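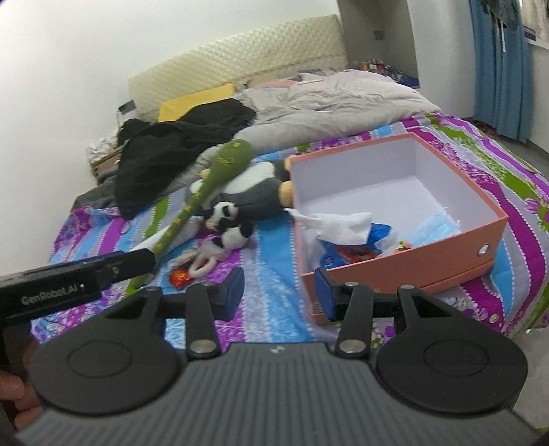
In December I visited the data center of Budulport, the hosting company where our small team rents its virtual machines. They open the doors two times in a year for customers, and I had wanted to go since the storage problem we had in spring. Four of us from the user group signed up. My notes are below, maybe they help somebody who is thinking to move there.

We had to be at the gate at 9:30 with a passport or ID card. Phones go in a locker, so I have no pictures from inside. Our guide was Mwende Kaijage, who leads the virtualization team. She speaks fast but answers every question, also the unpleasant ones.

The building

The hall is smaller than I expected. There are 14 rows of racks, and two of them were still without servers. Everybody gets ear plugs at the door and you should use them. The hosts run KVM, with 400 GB of memory kept for guests on the standard ones. Across the site they have a little more than 2,000 guests running, on 200 hosts. I asked why so few guests per host. Mwende said that they do not overcommit memory at all, and CPU only on the cheap plan. I am on the cheap plan, so now I understand my graphs better.

Storage and snapshots

This was the part I came for. Budulport moved from local disks to a storage cluster which they call Basar. Each block is written three times, in three different rows. Obaidul Siddiqui showed us on a big screen what happens when one node is taken away. He really did it, on a test cluster – the write latency went up for a short time and then came back down while the copying went on.

Snapshots are handled by their own tool, Sang. It refuses to make a new snapshot if the chain already has 14 members, and it sends a mail to the customer. The merge runs at night, from 2:00. You can move this hour in the panel, but the setting is hidden under "Maintenance" and not under "Storage", where I had looked for it many times. Bijan Esfahani from our group asked if a snapshot counts as a backup. The answer was a very clear no. Backups go to a second site and are billed separately.

Live migration

We saw a guest with a running database move between two hosts. The ping lost one packet. For guests with PCI passthrough it does not work, and they must be shut down before host maintenance. The notice for this is seven days. Dolores Wojcik found this too short and said so, and they wrote it down.

Costs

Billing is done through Costunance, a separate portal with a separate password. Stopped machines still cost the disk space. Jabari Ogola had three such machines from an old project and deleted them from his laptop in the canteen, after lunch.

Lunch was soup and bread, free of charge. The bus back to the station leaves at 14:10 and the next one only at 15:40, so do not stay too long for coffee like we did. Registration for the next visit is in the customer panel, under "News".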